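Notes on the switch-press set we're collecting for Trodis, since a few of you asked how the numbers are split. Thread. 1/8

2/8
Target is 600 demonstrations with the hand-held gripper. 200 of those are presses on a power strip, the rest are drawers and jar lids. Policy trains at Trorkar, collection happens here.

3/8
Each demo starts with the fingers fully open and clear of the object. Hold still for a beat, then approach. Early operators were already moving when they hit record, and the model learned to lurch.

4/8
Close the fingers on the way in, press with the tips together, back off the way you came. One switch per demo. If you miss and correct, keep the recording and tag it "recovery". Don't delete it.

5/8
Start pose for a strip demo. Fingers wide, strip well back past the tips, a few of the light blue switches in view. The cable may run any direction as long as it isn't over the buttons. 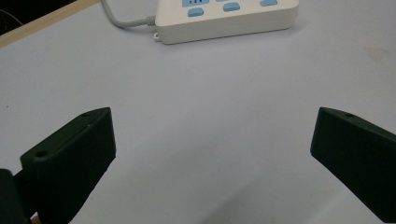 6/8
Move the strip between demos. Rotate it, shift it left or right, push it closer to the table edge. We had 29 demos from one operator with the strip in the same spot and the policy just memorized the arm path. All 29 are out of the training split.

7/8
Labelling is done in Clindeck. Two fields only: which switch was the target, and clean or recovery. We tried a grip quality score in July and agreement between labellers was poor, so it's gone.

8/8
Held-out set is 6 strip layouts that no operator records for training. Colour of the casing and switches varies across them. Faulkner runs the evaluation on its own bench with different lighting. Will post success rates per layout when they're in, including the bad ones.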